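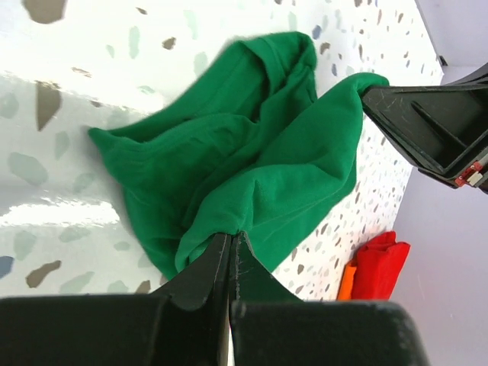

Slide 1. Wrist camera, both grippers on the green cloth.

41 shares 6 comments

Speaker notes, 17 March 2023. Nesma Bensaid. Keep to 23 minutes, leave the rest for questions.

Leave slide 1 up while people sit down. Say hello, say who I am, software side, not hardware. Don't do the long Nomico history again.

Start with the handover problem. Two arms, one piece of cloth, two controllers that each think they own it. Ask the room who has written a bimanual planner. Wait. Ask who has kept it.

Point at the slide. Green cloth, one bunch in the near fingers, another tail up in the other jaw. Ask them where the hem is. They can't say. Neither can the model. That's the talk really.

Then perception. What we wanted in January - full mesh of the garment, every step, planner works on the mesh. Lovely on the simulator. On real folds it guesses the hidden layers and guesses them differently each step, so the planner changes its mind all the time. Show the jitter plot. Don't explain the axes twice.

What we do now. No mesh. Segment the cloth, find the two grasp regions, estimate the bit between them - taut, slack or don't know. "Don't know" is a proper output, has its own branch. Stress this!! People always ask why we don't just threshold it.

Mention colour quickly. Green against the speckled surface is kind. Glare on the left of the slide is not kind, the pattern goes to white there and the older segmenter used to call it background or cloth depending on its mood. Fixed with augmentation, nothing clever. Also the red cloth lower right, behind the finger. Not the target, mask has to leave it alone. Same for the orange strip next to it.

Control. Slide with the loop diagram. Planner (Praloner) sends short chunks, not whole trajectories. Controller runs at 200 Hz and is allowed to refuse a chunk. Reasons for refusing: arms too close, distance between grippers longer than the cloth estimate allows, chunk too old. The stale one catches most of our bugs, clocks mainly. Say the clock story only if time.

Gripper to gripper distance - this is the cheap trick. We don't measure the tension in the cloth, we bound the distance and let the bound creep up while the state says slack. If it says taut, stop creeping. If don't know, hold and look again from the other wrist. One slide, one sentence, move on.

Tooling. Javex is the replay viewer. Both wrist streams, joint states, planner chunks and refusals on one timeline. Wrote it last because nobody wanted to, should of been first. Demo is a recording, do NOT do it live. Scrub to the refusal, pause, let them read the log line.

Zerouali is the config thing. 2 arms, 2 files, and they drifted apart. Left had a calibration from before the wrist mount was changed, right had the new one. Lost most of a week. Now one file, mirrored at load, and a check that shouts at startup.

What doesn't work. Long sleeves. Anything sheer. Regrasping when the fingers hide the edge we want, which they do a lot, look at slide 1 again, the near fingers take up the whole bottom of the view. No good answer yet, say so adn don't waffle.

Likely questions:
- why not end to end? We tried on folding, fine, couldn't tell why it failed when it failed
- force sensing? would like it, not in this version
- is the code out? viewer yes, planner no, ask me after

Last slide is the contact one. Thank the bench team. Water is on the left of the lectern, drink some

12 likes Comments (6)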